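프로바드 회계교실을 소개합니다
장부 앞에서 한숨 쉬는 분들을 위한 작은 학교

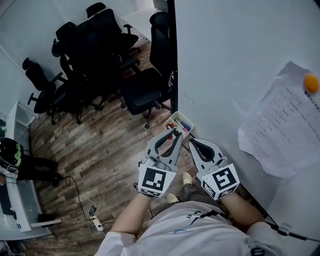

흰 티셔츠에 회색 바지

안녕하세요, 프로바드(Provard) 회계교실을 운영하는 메이니르 이판스(Meinir Ifans)입니다. 홈페이지에 소개 글이 너무 딱딱하다는 말을 몇 번 들어서, 이번에 아예 제가 직접 앉아서 다시 썼어요. 좀 길어졌는데 커피 한 잔 들고 천천히 읽어 주세요!

저는 원래 원가 담당자였습니다. 포밋브리지(Pomitbridge)라는 포장재 회사에서 꽤 오래 일했고, 하루 종일 하는 일이 재료비 나누고 노무비 나누고 제조간접비를 어디에 얼마나 붙일지 고민하는 거였어요. 남들은 재미없겠다고 하는데 저는 그게 그렇게 재미있더라고요. 똑같은 상자 하나도 배부 기준을 기계시간으로 잡느냐 작업시간으로 잡느냐에 따라 돈을 버는 상자가 되기도 하고 까먹는 상자가 되기도 하니까요. 그런데 막상 현장 반장님들이나 영업팀에 그 얘기를 하면 다들 눈이 풀려요. 보고서는 매달 나가는데 읽는 사람이 없는 거죠. 그때부터 점심시간에 회의실 하나 잡아 놓고 '우리 공장 숫자 읽기' 모임을 열었는데, 그게 지금 이 학교의 시작입니다.

첫 모임에 온 사람은 다섯 명이었어요. 그중 한 명이 지금 저랑 같이 수업하는 에토르남 도그베(Etornam Dogbe) 선생님입니다. 당시에는 구매팀에 계셨는데, 표준원가 차이분석을 배우고 나서 "그럼 제가 자재를 싸게 샀는데 불량이 늘어나면 그건 누구 성적표에 찍히는 거예요?" 하고 물으셨던 게 아직도 기억나요. 가격차이는 유리하게, 수량차이는 불리하게 나오는 전형적인 경우인데 그걸 첫날에 혼자 찾아내신 거예요. 저는 그날 집에 가서 강의안을 통째로 다시 썼습니다.

무엇을 가르치나요

저희는 원가·관리회계만 합니다. 세무 신고 대행이나 기장은 하지 않고, 자격증 시험 대비반도 없어요. 문의가 정말 많이 오는데 그건 잘하는 학원이 따로 있으니까 그쪽으로 가시는 게 맞습니다. 저희한테 오시는 분들은 대부분 자기 회사나 가게의 숫자를 들고 오세요. 빵집 사장님, 금속 가공 업체 2세 경영인, 갑자기 생산관리팀으로 발령 난 분, 이런 분들이요.

지금 열려 있는 과정은 두 가지예요.

원가 첫걸음
변동비와 고정비를 나누는 것부터 시작해서 공헌이익, 손익분기점까지 갑니다. 교재는 롤러(Roller)라는 가상 거래처의 한 달 치 장부예요. 바퀴 달린 수납함을 만드는 곳으로 설정해 놓았는데, 임차료도 있고 전기요금도 있고 중간에 반품도 터집니다. 특히 전기요금에서 다들 한 번씩 막혀요. 기본요금이 있고 쓴 만큼 붙는 요금이 따로 있으니까 고정비라고 해도 틀리고 변동비라고 해도 틀리거든요. 이걸 고저점법으로 쪼개 보고, 그다음에 왜 고저점법만 믿으면 안 되는지도 이야기합니다. 수업 첫 주에 나오는 제품이 개당 공헌이익 870원짜리인데, 수강생들끼리 이걸 '팔칠공이'라고 불러요. 마지막 주까지 계속 등장해서 다들 정이 듭니다.

예산과 차이분석
첫걸음을 마치셨거나 실무에서 원가를 조금이라도 만져 본 분들을 위한 과정입니다. 고정예산과 변동예산이 어떻게 다른지, 매출이 늘었는데 왜 예산 대비로는 혼나게 되는지, 그 차이를 가격과 수량과 조업도로 쪼개는 연습을 해요. 손으로 먼저 풀고 그다음에 스프레드시트로 옮깁니다. 처음부터 엑셀을 켜면 수식은 맞는데 뜻을 모르게 되더라고요. (저도 신입 때 그랬습니다. 피벗 테이블만 잘 돌리는 사람이었어요.)

같이 일하는 사람들

에토르남 선생님은 예산과 차이분석 과정을 맡고 있어요. 질문을 받으면 답을 바로 안 주시고 다시 질문을 하시는 분이라 처음엔 답답하다는 분도 계신데, 종강할 때 후기를 보면 제일 많이 언급되는 이름입니다.

바오산 옌(Baoshan Yan) 선생님은 재고 쪽 담당이에요. 물류창고에서 실사를 오래 하셨던 분이라 선입선출이니 이동평균이니 하는 이야기를 할 때 설득력이 남다릅니다. 장부상 재고와 실제 재고가 안 맞을 때 어디부터 봐야 하는지, 기말재고가 틀리면 매출원가가 어떻게 같이 틀어지는지를 하루 특강으로 진행하시고, 이 특강만 따로 들으실 수도 있어요.

라이네 라우르(Laine Laur) 씨는 접수와 교재를 맡고 있습니다. 전화하시면 십중팔구 라이네 씨가 받아요. 교재에 오타가 줄어든 건 전부 이분 덕분이고요, 예전 판을 갖고 계신 분은 연락 주시면 정오표를 보내 드려요. 3장 종합원가계산 완성품환산량 표가 한 줄 밀려 있는 판이 아직 돌아다닌다고 하네요… 죄송합니다.

수업은 이렇게 해요

교실은 알하산(Alhassan) 빌딩 2층입니다. 저녁반은 평일 퇴근 시간 이후에 있고, 주말반은 오전에 합니다. 계산기는 사칙연산만 되는 걸로 충분하고, 필기는 연필을 권해요. 배부율을 한 번 잘못 잡으면 그 아래가 줄줄이 바뀌어서 지우개를 정말 많이 씁니다.

숙제 있습니다! 안 해 오셔도 뭐라 하지는 않는데 다음 시간이 힘들어요. 대신 숙제하다 막히면 게시판에 올려 주세요. 지금까지 게시판에 쌓인 질문이 1,692개이고, 웬만한 건 검색하면 나옵니다. '공통비 배부'로 검색하면 제일 많이 나오고요, '부산물' 관련해서는 글이 별로 없으니 많이 물어봐 주시면 저도 공부가 되겠습니다.

회사 자료를 가져오고 싶다는 분들이 많으신데 환영이에요. 다만 거래처 이름과 단가는 꼭 바꿔서 가져와 주세요. 저희도 수업 중에 나온 숫자는 밖에서 이야기하지 않고, 칠판 사진도 서로 양해를 구하고 찍습니다.

수강생 이야기 하나

린 제임스(Rhun James) 씨는 자전거 수리점을 하는 분이에요. 처음 상담 오셨을 때 제일 잘나가는 서비스가 펑크 수리라고 하셨는데, 첫걸음 과정에서 작업시간을 기준으로 다시 계산해 보니 시간당 공헌이익이 제일 낮은 게 바로 그거였어요. 본인도 꽤 충격을 받으셨던 것 같아요. 그렇다고 없애신 건 아니고, 펑크 수리하러 온 손님이 정비까지 맡기는 경우를 같이 묶어서 보기 시작하셨습니다. 시간이 부족한 가게라면 개당 얼마 남는지보다 한 시간에 얼마 남는지를 먼저 봐야 한다는 걸 저는 매번 말로 설명하는데, 요즘은 그냥 이 이야기를 해 드려요. 허락은 받았습니다.

자주 받는 문의

분개를 하나도 모르는데 괜찮냐고들 물으세요. 첫걸음 과정은 괜찮습니다. 차변, 대변은 필요한 데서만 짧게 짚고 넘어가요. 재무제표를 만들어 본 경험도 필요 없고요.

온라인 수업은 아직 없습니다. 한 번 해 봤는데 다 같이 표를 채우는 맛이 안 나서 접었어요. 나중에 다시 해 볼 생각은 있습니다.

기업 출강은 에토르남 선생님과 제가 같이 갑니다. 제조업이면 가능한 한 현장을 먼저 한 바퀴 보고 나서 강의안을 잡아요. 일정은 넉넉하게 잡아서 문의해 주시고요, 결산 달에는 출강을 받지 않습니다.

등록하시려면 상담 신청란에 하시는 일과 궁금한 점을 두세 줄만 적어 주세요. '원가가 뭔지 모르겠어요' 한 줄이어도 됩니다. 라이네 씨가 읽고 맞는 반으로 안내해 드릴 거예요. 주차는 건물 뒤편에 되는데 자리가 좁아서 저녁반은 대중교통이 편합니다.

메이니르 드림
2023년 12월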